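The Black Tower

My aunt Vimala left me her computer, and for two months it sat under the coats. 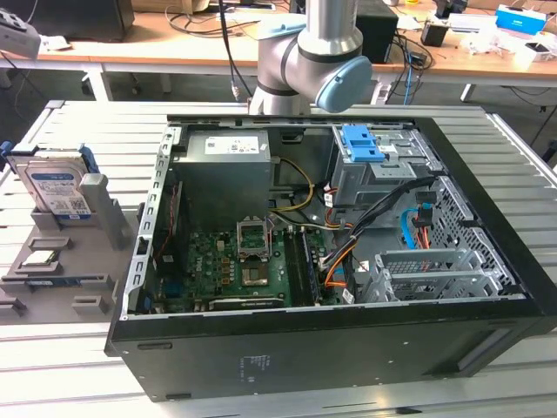
What do you do with a dead woman's computer? You open it up, you take the drive out first, and you read what's on it before anybody talks you into the skip.

That's how Beatrice put it, anyway, with her mouth full of toast. Beatrice Nzioka has run the repair bench at Ramalho for as long as I've lived in Mernivau, and she doesn't do sympathy before ten in the morning. She had the side panel off before I'd got my scarf undone.

I'd never seen the inside of one before. All those wires, yellow and black and orange and red, like the bottom of Vimala's sewing box! I said so, and Beatrice said most people say spaghetti.

"What did she use it for?"

"Letters," I said. "And patience. And the book."

The book was a family joke (a kind one, mostly). She'd been writing it since I was at school, it was set on a ferry, and none of us had read a word. My cousin Saranya reckoned there was no book at all, only the game of patience and a door kept shut. I'd always stuck up for it, but I hadn't got much to go on.

Beatrice lifted the little metal gate over the place where the processor goes and showed me how it swung. Then she put the hard drive into her reader and went off to see to the kettle, leaving me with the screen. I think she did that on purpose, though she'd deny it.

There was a folder called FERRY. There were 94 files in it, and every one was chapter one.

I opened the oldest. A woman called Liv stands at the rail in July with a suitcase she hasn't packed herself. I opened the next and there was Liv again, same rail, only now it was raining and she had a sister. In the one after that the sister had got my name and my terrible fringe, and she was being sick into a hat, and I laughed so loudly that Beatrice came back to look.

"Any good?" she said.

"She never leaves the harbour."

"Is it good, though?"

I pulled the stool in and opened the fourth one. Beatrice put a tea down by my elbow and went to turn the sign round on the door.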